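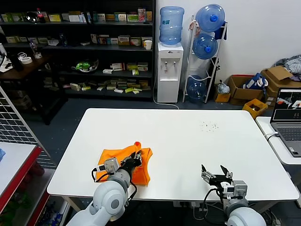
Crumb (food)

A crumb is a small dry bit of bread, cake or cookie that has come away from the rest. I've kept this page going on the Trorkstead kitchen wiki since February, so forgive me if it sounds more like me than like a proper encyclopedia!

Two meanings

Bakers use the word for the whole soft inside of a loaf (everything that isn't crust), and they'll talk about an "open" crumb with big holes or a "tight" one like sandwich bread. The rest of us mean the stuff on the table. I use both on this page, sorry.

What makes bread crumbly

Mostly it's age. As a loaf goes stale the starch firms up and the slices start to break instead of bend. Fat and sugar get in the way of gluten, so shortbread falls apart if you look at it wrong, and I love it for that.

Uses

Dry crumbs go on top of baked pasta, into meatballs, around cutlets. I dry mine in a low oven and keep them in a jar for 2 weeks, though my Homero cookbook allows more.

Cleaning up

A slightly damp cloth picks up fine crumbs better than a dry one, which just chases them around. Shake it out over the sink before you rinse it.

See also: Crouton, Rusk, Streusel, Brovgate rye

Last edited 2021-04-30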